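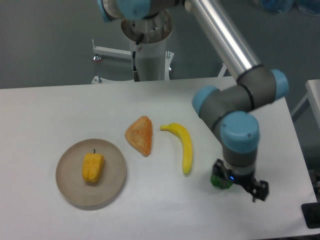
3.2 Collecting demonstrations

Each demonstration was given by remote control. The operator moved a hand-held leader and the arm followed, with the Drosix software logging joint angles and gripper width 15 times a second. We recorded 80 demonstrations per task. Mariama Wumbei gave all of them, so differences between operators play no part in the results.

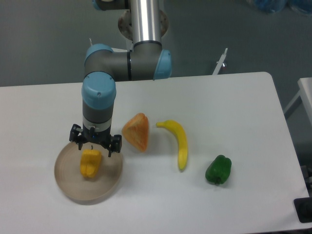

Figure 3. The gripper above the yellow pepper on the plate, with the other toy foods to the right.

Before recording, the operator had three practice runs – these were discarded. Pauses at the start of a demonstration were trimmed, but pauses above an object were kept.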